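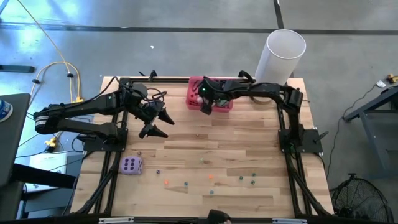 **The Dice Jar**

Every house I have ever loved had a place where the stray dice went. In my grandmother's kitchen it was a chipped sugar bowl on top of the refrigerator, and you had to ask a tall person to bring it down, and then of course the tall person wanted to play too, and supper was late. At my aunt's it was a coffee can. In my own home, after years of fishing them out from under the couch cushions, it is a wide glass jar on the shelf by the back door, and last June I finally tipped the whole thing out and counted. There were 203.

I do not know how a family that owns maybe a dozen board games comes to have 203 dice. They breed, I think, or they ride home in coat pockets. A few I can trace. The green pair came from a summer rental on Skorham Lake, where it rained the entire week and we played by lantern until 11 at night. The heavy one with the worn corners came in a paper bag from Kahraman, the secondhand shop downtown that keeps its games in the back, past the lamps, and charges 40 cents a die no matter how fine or how sorry it is.

If you are starting a jar of your own - and I hope you are - I would tell you to begin with a big one. A large die with rounded corners, in a color you would never pick for anything grown-up, light purple for instance, does more to bring people to a table than any boxed game I know. Small children can read the pips from across it, and so can those of us who keep leaving our glasses in the other room. Let the little ones be the handful you scatter, and let the big one decide who goes first.

The table matters more than you would expect. Bare wood is my favorite, a butcher-block top especially, for the sound it gives back, that good dry clatter which a tablecloth swallows right up. The trouble is that wood lets dice run, and a lively roller will send them clear across the room. I like a plastic basket within reach for gathering up afterward, the kind with little holes in the sides, though do check the size of the holes before you trust it with your smallest ones. I learned that on the stairs.

Our house game is called Satetti, and the rules have been argued over for so long that we finally wrote them inside a cupboard door. The highest score ever recorded there is 1317, in pencil, with two signatures beside it, and there are people in my family who still do not accept it. We will be taking it up again at Thanksgiving, after the pie.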